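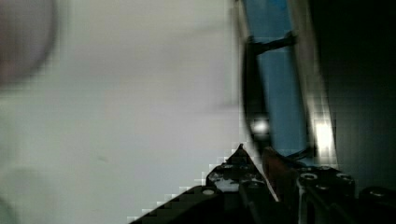
Running a robot demonstration at an open day is mostly a matter of planning your talking, and after our last one at Cabrera I promised I'd write down how we go about it. Start by letting people see what the gripper camera sees, before you explain anything at all. It's a much stranger view than visitors expect, with the black gripper looming up from the bottom and one little white spot of glare on something glossy, and it gets them asking questions straight away.

Next, lay your table. We like a toy kitchen, as everyone from grandparents to toddlers knows what a colander is for, and you can say "strawberry" or "ketchup" without anybody needing a diagram.

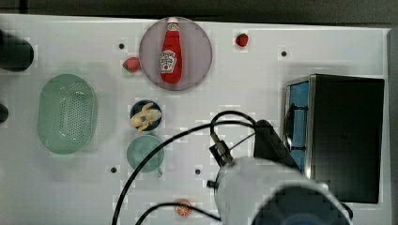
Keep each visiting group to 8 people if you possibly can, and mark a line on the floor for them to stand behind – children do drift forward, bless them. Agree with your operator who holds the stop button, and say so out loud to the group.

Then pick one job and stick to it. Ours is the toaster oven door, and I tell people what the arm is going to try before it sets off, so they know where to look.

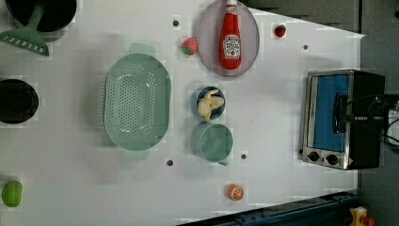 One reader wrote in after the May open day to ask whether it's better to let visitors choose the task themselves, and said her own group at Nidis had enjoyed that far more than a fixed routine. I'd say yes, but only from a short list you have tried that morning, and only once the fixed job has been shown.
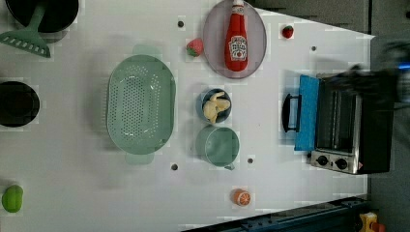 Allow 60 seconds of quiet while the arm is working (it's harder than it sounds!) and save your chat for the reset. If an attempt goes wrong, tell the group so cheerfully and have another go – ours were very kind about it. Finish by putting everything back where the next group will expect it, and have a glass of water yourself.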